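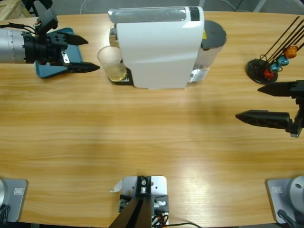
Ileana Bratu wants the coffee run kept as the first thing visitors see, and she said so before I had my bag down. Her point is that people coming in from Kindside have never stood next to an arm, and a cup of coffee is a job they already know how to judge. I had argued for starting with the Onu slides. She won, so the slides go second and get cut to 2 minutes.

Friday, July 13, 2018 - prep and open day, Urna bench

Notes in the order I wrote them on the pad.

- Urnik restarted before the first group. Left arm homed fine. Right arm wanted a second try, same as in February. Still no ticket for that, I'll open one.
- Groups capped at 6. Floarea Zamfir did the door and the sign-in sheet.
- Speed limit left at the demo setting all day. One visitor asked to see it faster. Said no.
- Log buffer set to 4000 lines. It filled up during the third group and the start of that run got overwritten. Need a bigger number or a log per group. 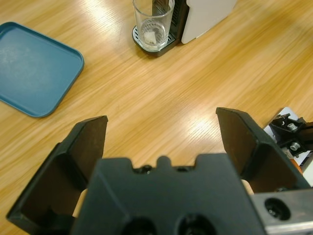 Most of the questions were on the wrist view, which we had up on the big monitor. People wanted to know how the arm can tell where to go when its own fingers take up so much of the picture. I told them the fingers are always in the same spot, so they work as a reference, and with the gripper open there is a clear gap to look through. The glare on the varnish was the better question. It sits out on the open wood, well away from the glass, but I don't like relying on that. Floarea suggested a matte cover for the table. Quote from the shop is 495, which seems high for a sheet of anything - will ask for a smaller piece.

One man asked whether the arm could put the capsule in by feel, with the cameras off. Told him we haven't tried. Would like to.

To do Monday: right arm ticket, log size, send Ileana the sign-in list, find out who took the spare power strip.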